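Switched the cleaning crew at our Ondelby site from the old upright vacs to two wet/dry tank machines this month. A few notes for anyone pricing the same thing.

The filter matters more than the motor. We went through 3 paper cartridges in the first week on fine dust. Washable cloth ones have held up since.

Gerardo Orlandini runs the night shift and asked for longer hoses. He was right. Fewer outlet changes, and the crew finishes before 6 a.m. now.

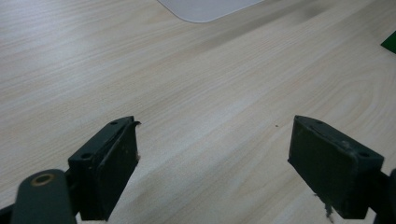 Light wood grain, up close.

Cost so far: 889 for the pair, plus 138 for hoses and floor tools. The quote from Pellus was almost double that, with a service plan we didn't need.

Empty the tank every night, even if it's half full. Left over the weekend it smells bad by Monday.

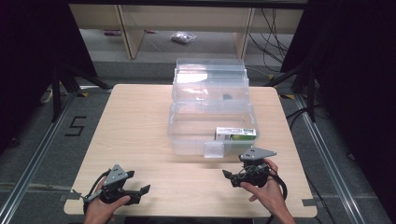 Noise is the weak point. Fine in the loading area, too loud near the offices during the day. Kyung-tae Han is checking whether a muffler kit fits the exhaust port.

If you have run one of these on metal chips, tell me what you did about the hose wearing through at the elbow. Ours is already thin there.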